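Metesden Health Service – Patient Support Desk
Ticket category: Personal health record / home monitoring
Subject: Blood pressure readings from home monitor not appearing in patient record
Priority: Medium
Status: Resolved, follow-up scheduled
Opened: June 2020

Summary of the report

The patient is enrolled in the home blood pressure program and uses an Evel upper-arm monitor supplied by the Rirthorpe clinic. Readings are transferred by the patient's telephone to the Gittins patient portal, where the practice nurse reviews them. The patient advised that the monitor continued to display readings normally, but that none had reached the portal since a change of medication. The patient was concerned that the new dose could not be assessed at the next appointment.

The patient reported no symptoms at the time of contact. In accordance with desk procedure, the patient was reminded that this service does not provide clinical advice, and that chest pain, sudden weakness or difficulty speaking must be referred to emergency services without delay.

Initial checks

The monitor was confirmed to be on the current list of supported devices. Batteries had been replaced by the patient before calling. The telephone showed the monitor as paired, and the synchronization screen reported a successful transfer after each reading.

The patient was asked to take a reading while seated, with the arm supported at heart level and after five minutes of rest. The monitor displayed a pulse of 72. The transfer was again reported as successful. No corresponding entry appeared in the portal when the record was refreshed by the desk.

A review of the transfer log showed that 19 readings had been received by the portal and placed in the holding queue. They had not been rejected. Entries are placed in this queue when the identifying details sent with a reading do not match those held in the patient record. 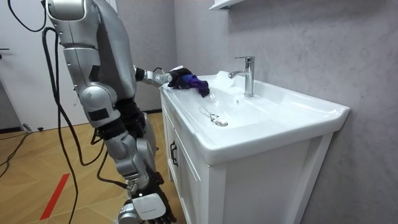 The holding queue is not visible to patients or to nursing staff, and no notice is issued when an entry is added to it. The desk therefore compared the details stored in the telephone application with those held by the Rirthorpe clinic. The patient's name, address and health number were identical in both. The year of birth was not. The clinic record gave the patient's age as 87, which is correct. The application profile had been re-entered following a software update, and an incorrect year had been selected from the list.

Action taken

1. The patient's identity was verified by the standard procedure.
2. The patient corrected the year of birth in the application profile and signed out of the application on the desk's instruction.
3. The patient signed in again and took a new reading. It appeared in the portal within 3 minutes.
4. A request was sent to the records team to release the held readings. Support desk staff are not authorized to release clinical data from the queue.

Update from records team

The held readings have been released and now carry their original dates and times. One was excluded. The patient had stated that it was taken by a visiting family member who wished to try the cuff, and the records team has annotated the file accordingly. The practice nurse has been notified that the record for the period is complete and may be reviewed.

Advice given to patient

The patient was advised to continue the schedule set by the clinic and to keep the written log book until the follow-up appointment. Other members of the household should not use the monitor while it is paired to the patient's profile. Where a reading must be taken for another person, the guest setting on the monitor should be selected first. The patient was further advised not to alter the dose or timing of any medication on the basis of readings displayed at home, and to direct such questions to the clinic or a pharmacist.

Outstanding items

A change request has been submitted asking that the portal alert the clinic whenever a reading is held. The supplier has acknowledged the request and has not given a release date. Until it is in place, clinics with patients in the home program are asked to contact this desk if a patient's readings stop without explanation.

The ticket will remain open to the clinic for comment until the follow-up review in August.

Contact the Patient Support Desk | Privacy | © 2020 Metesden Health Service | Back to top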